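Comment fonctionne un transfert de joueur au football ?

Dossier pour les jeunes lecteurs, à partir de 9 ans
Mis à jour le 10 nov. 2018

Un joueur professionnel ne change pas de club comme on change d'équipe dans la cour de récréation. Il est lié à son club par un contrat, et ce contrat a une durée.

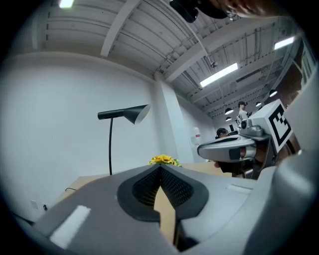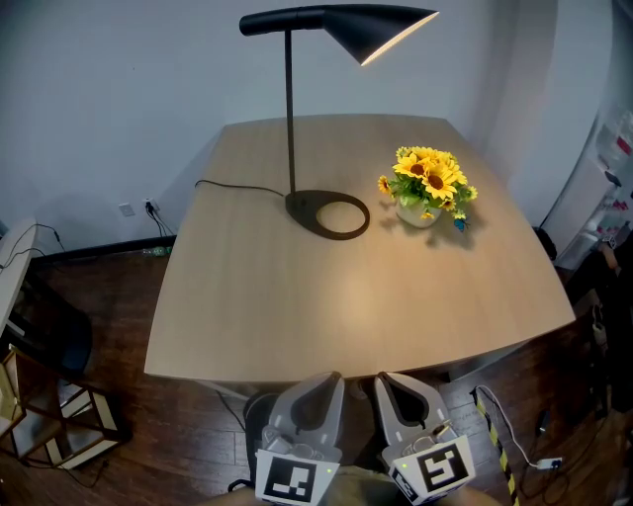 Une table en bois clair, sur les deux photos.

Le contrat

Un contrat est un accord écrit et signé. Le club s'engage à payer un salaire au joueur. Le joueur s'engage à s'entraîner et à jouer pour ce club, et pour aucun autre. La date de fin est inscrite dans le texte.

Tant que cette date n'est pas passée, un autre club qui veut le joueur doit en général payer. Cette somme s'appelle l'indemnité de transfert. Elle est versée au club que le joueur quitte. Le joueur, lui, touche un salaire dans son nouveau club.

Quand le contrat est terminé, le joueur est libre. Il peut alors signer ailleurs sans indemnité de transfert.

Les étapes

Prenons le cas de Reynaldo Bautista, milieu de terrain du club de Furville. Le club de Bokitz souhaite le recruter.

Bokitz écrit d'abord à Furville et propose une somme. Furville peut accepter, refuser ou demander davantage. Cette discussion – on parle de négociation – peut durer un après-midi ou plusieurs semaines. Pour Bautista, elle a duré 11 jours.

Une fois les deux clubs d'accord, Bokitz discute avec le joueur : salaire, durée du contrat, primes. Une prime est une somme ajoutée au salaire dans certains cas, par exemple si l'équipe gagne une coupe. Bautista a demandé un contrat de quatre ans et l'a obtenu. Il aurait pu dire non. Un joueur ne peut pas être transféré sans son accord.

Vient ensuite la visite médicale. Un médecin examine le cœur, les genoux, les chevilles et les muscles. Si le résultat ne convient pas au club, le transfert peut être annulé.

Enfin, les documents sont signés et envoyés à la fédération, qui enregistre le joueur. Avant cet enregistrement, il n'a pas le droit de disputer un match officiel avec sa nouvelle équipe.

Le mercato

Les clubs ne peuvent pas enregistrer de nouveaux joueurs toute l'année. Il existe des périodes précises, que l'on appelle souvent « mercato », du mot italien qui signifie « marché ». Dans les grands championnats européens, il y en a deux : la plus longue en été, l'autre en janvier. Un accord trouvé en octobre doit donc, le plus souvent, attendre l'hiver.

Le prêt

Un club peut aussi prêter un joueur. Dexter Lumanlan, jeune gardien de Haltitz, ne jouait presque jamais. Haltitz l'a prêté à Birhane pour une saison. Il y a joué 719 minutes, puis il est revenu. Pendant tout le prêt, il restait lié à Haltitz par son contrat.

Parfois, le prêt comporte une option d'achat : le club qui accueille le joueur peut le garder à la fin, pour un prix fixé à l'avance.

Petit lexique

Agent : personne qui conseille le joueur et négocie pour lui.
Indemnité de transfert : somme payée par le nouveau club à l'ancien.
Joueur libre : joueur qui n'a plus de contrat.
Option d'achat : droit de garder un joueur prêté en payant le prix prévu.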